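About Brorkholm Yarns

Ditte Bisgaard opened the shop in Woruvham with 18 shades of wool and one secondhand spinning wheel. We now stock 199 shades, most of them dyed in our back room.

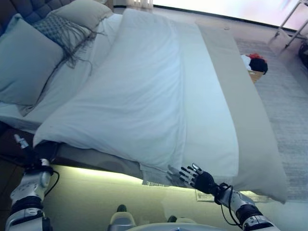 Page 12

Classes are taught by Deividas Rebane and run all year. Beginners start on a plain mitten in Dallero, our own worsted, and move on to cables when they are ready.
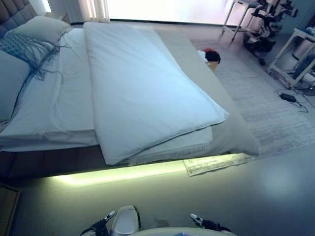

Each class takes up to eight people. Needles can be borrowed, and yarn for the first project is included in the fee.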